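Getting the gray back into a gray work mat

I ignored my bench mat for most of the winter. It's a plain gray one with a rounded corner, and it sits on a white table in the spare room where I do my gluing, sanding and general fiddling. By May it had gone blotchy all over and I was ready to throw it out. Then I looked at what a new one costs and got a bucket instead.

First thing, go over it dry. I use the soft brush on the vacuum, low suction, slow strokes, all in one direction. If you start with a wet cloth you just make paste out of the sanding dust and push it down into the grain (ask me how I know!). Two passes is plenty.

Then mix 500 ml of lukewarm water with a tiny squirt of dish soap. I mean tiny – the extra soap dries into its own cloudy marks and you'll think the mat is still dirty. Wring the cloth out hard and work in circles, then go back over everything with plain water on a clean cloth.

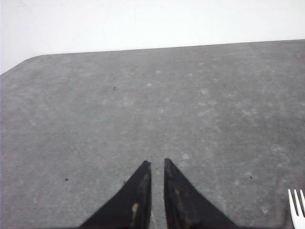 For pale smudges that won't budge I keep a white pencil eraser handy, the ordinary school kind. Rub lightly, brush off the crumbs, wipe again. My neighbor Edivaldo Xavier swears by 3000 grit paper for dried glue dabs, used wet with hardly any pressure, and I've tried it on an old scrap from Trunholm with decent results. I wouldn't do it on anything with a felty top, though. Test on the underside first.

Let it dry flat. I hung mine over a chair once and it had a wave in it for 17 days, which drove me nuts every time I set down a ruler.

Oh, and wipe the table too while the mat is off! Grit hides under there and scratches the white finish whenever the mat slides around. I put a dry microfiber cloth over the whole tabletop now – just a quick swipe, edges included – before the mat goes back down. Chalk and plaster jobs get a sheet of newspaper on top from now on.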